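Unit 7: Keeping a Household Budget
Handout for the evening course, revised 13 March 2021
Instructor: Ngaio McKinnon

Before next class, write down everything you spend for two weeks. Use a notebook, a phone or the back of an envelope. Small purchases count. Most people remember the rent and forget the parking.

Fixed and variable costs

A fixed cost is the same every month: rent, a car payment, a phone plan. A variable cost changes: groceries, gas, gifts. Some bills sit in between. Electricity comes every month but the amount moves with the weather. Put these under variable and use the average of your last year of bills.

Costs that come once or twice a year

Car registration, school supplies and insurance paid in one lump cause most of the trouble. Add them up for the year and divide by 12. Set that amount aside each month in its own account.

Worked case

Yaryna pays $832 a year for car insurance, in one payment due in May. Divided by 12, that is $69.33 a month. She rounds up to $70 and moves it on payday. Her grocery bill last week was $131, higher than usual — she had bought rice and detergent in bulk. She does not change the budget for one week like that. She looks at the whole month first.

When the numbers do not fit

Check your arithmetic before you cut anything. Then look at the variable costs, largest first. If those are already low, look at the fixed costs. A cheaper phone plan takes an hour to arrange and saves money every month afterward.

Sharing a budget

If two people share expenses, agree on who pays which bill and write it down. Splitting everything in half is simple, but it may not suit a couple with very different incomes. Another way is for each person to pay in proportion to take-home pay. 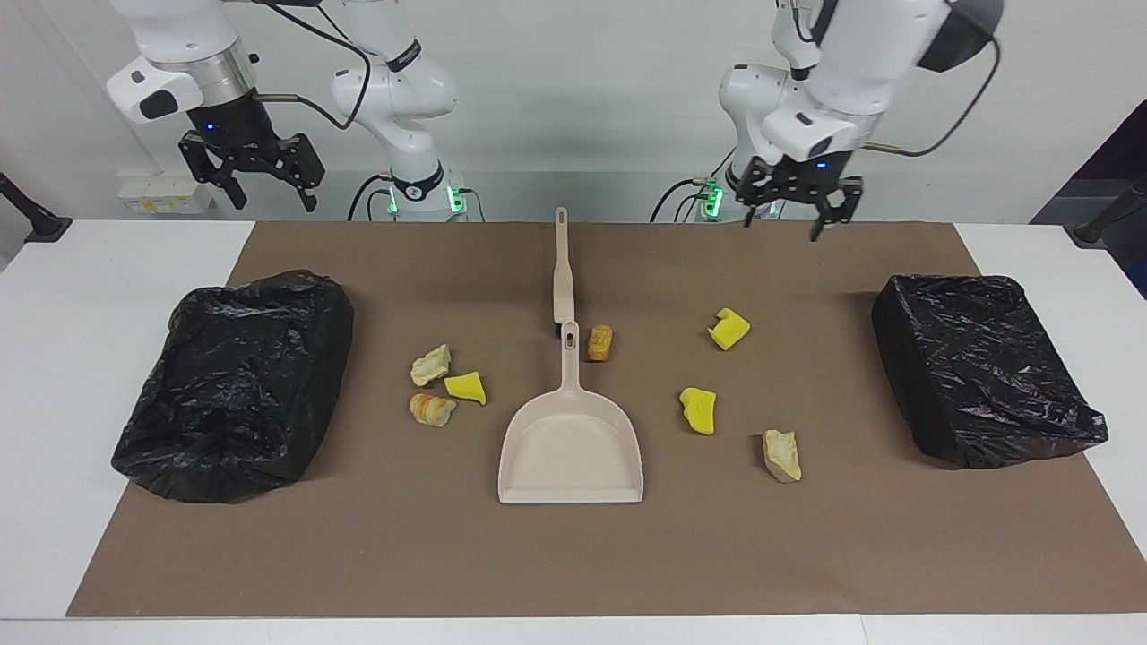

Bring your two-week record to the next class, with totals for each category. Names of stores can be left out.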